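How to sort a mixed bin of small household bits (without buying a system)

Filed under: Clearing out

I have read a great many guides to sorting clutter, and most of them start with a shopping list. You are told to buy stackable trays, a label maker, a set of matching tubs and possibly a course. I have tried a fair few of these over the years and I remain unconvinced. What follows is the method I use now. It needs two bins you already own, a damp cloth and a free bit of table, and it takes an afternoon at the outside.

It is meant for the awkward stuff: the toy figure from the back of the sofa, the stray building block, the bouncy ball, the brush that lives in no particular room. Clothes and paperwork want a different approach, and I'd leave them alone while you do this.

What you need

Two bins or deep trays, as near to the same size as you can manage
A cloth and a bowl of warm soapy water
A carrier bag for rubbish
A timer (the one on the oven will do)

On the bins

People get very worked up about the bins. The Grarnedeo range is the one that gets recommended to me most often. I had two of the small ones and the lids warped by April, having spent the winter in a cupboard doing nothing at all. The Clorkari ones are better made but have ribs along the bottom, and small things wedge between the ribs, so you end up picking at them with a fingernail. I have also been shown a "home sorting station" by Lalletia priced at 2,299, for which you get drawers. I can't see what the drawers do that a pair of bins doesn't.

Plain metal is what I'd go for if you have it. It will get scratched. Let it. A scuffed floor doesn't stop a bin holding things, and you will stop being precious about throwing a toy brick into it. Sloping sides are handy too, as small items slide down to where you can get at them. If there are holes in the bottom, put down a sheet of newspaper before you put in beads or anything else that small.

Setting up

Put the two bins one behind the other, touching, with the long sides together. Guides usually say side by side, and I suppose that works if you have a wide table. I find that I drop things down the gap. With one bin behind the other you are always reaching in the same direction and the edges meet, so there is no gap.

The front bin is for what you are sorting. The back bin starts empty and takes whatever you have decided on.

Filling the front bin

This is where I part company with the usual advice, which is to tip out the entire drawer so that you can "see what you own". I did that once with a toy chest and it was still on the carpet at bedtime. Put in a few things at a time, and never more than 14. You want to be able to see the bottom of the bin between them. Once things start lying on top of each other you are back to rummaging.

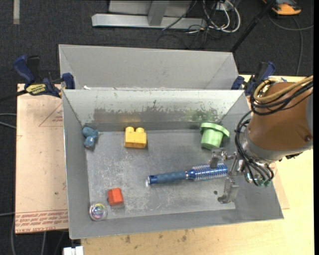

Don't try to group things as they go in. A block can sit beside a hairbrush for five minutes without harm. Grouping early feels productive, but you end up making neat little families of objects you were going to get rid of anyway.

Working through it

Set the timer for 4 minutes. I was doubtful about the timer for a long while, and I still think it is a bit silly, but it does stop you reading the bottom of every toy to see where it was made.

Take out the largest item first. Large things hide small things, and with a brush or a cup out of the way you can see what you're dealing with. Then go round the edges and corners, where round objects end up, and finish in the middle.

For each item there are only 2 questions worth asking. Is it whole? Does it have a home already? The popular question about whether it brings you happiness is no use at all for a plastic brick.

Whole, and has a home: back bin.

Whole, but has no home: leave it in the front bin and carry on.

Broken or missing a part: carrier bag, unless you can mend it today. Today means today. I have a jar of things I was going to mend and I won't tell you how old it is.

When the timer goes, look at what's left in the front. Anything still there either gets a home now or goes to the charity shop. If you can't think of a home, that tells you how often you'd go looking for it.

Cleaning as you go

Blocks and hard plastic figures can go straight into the soapy water. Lumpy figures hold dust in the creases, so use an old toothbrush. Leave everything to dry on a towel before it goes away.

Hairbrushes are more trouble. Pull the hair out with the end of a comb, working along the rows, then swish the bristles in the water with the handle held up. I would not soak the whole thing, whatever the packet says. Water gets into the head and stays there. Dry it bristles down.

Clear balls with swirly colours in them pick up fluff like nothing else. A wipe is enough. They'll be fluffy again by teatime, so I don't spend long on them.

Emptying the back bin

Do this before you refill the front one. Carry the whole bin from room to room and drop things off as you pass, bathroom first, then bedrooms, then wherever the toys live. Resist the urge to tidy each room when you get there. That is a separate job and it will eat the afternoon.

Then bring the bin back, put it behind the other one and load up again.

Does it last?

Somewhat. The Tomaszewski method, which a neighbour lent me in book form, claims that you only ever need to sort a house once. I don't believe it, and I doubt anyone with children does either. Small things travel. I do the toy corner and the bathroom shelf every couple of months and the rest when it annoys me.

If you are left with one or two things that fit nowhere and that you can't bring yourself to part with, put them back in the front bin and slide it under the bed until next time. It isn't in the books, but it's what I do.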